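4.2 Portion habits and the packed lunch

When we first sat down with the 318 households in the Undale survey, we expected to hear mostly about cost, and we did hear a good deal about it. What took us by surprise was how often people came back to the dishes themselves — the plate at home and the box that goes to work — and how warmly they spoke about them. Many told us they judge a meal by how it fills whatever it is served in, and that this habit goes back to childhood.

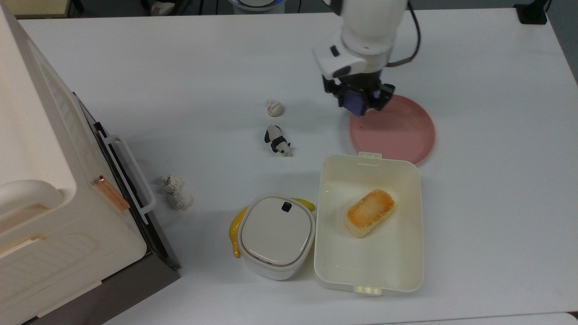
Figure 2. A round pink plate and an open white lunch box.

We found the same thing in Plimuvard, though the families there tended to cook once in the evening and set aside the next day's lunch before anyone sat down to eat. In 17 of these homes the lunch was packed first and the dinner plates were filled from what was left, and those families reported throwing away less food over the two months of the diary. We would be careful about reading too much into such a small group. Still, it fits nicely with the earlier Judance interviews, where packing first was described as a kind of promise to tomorrow, and we return to it in Section 5.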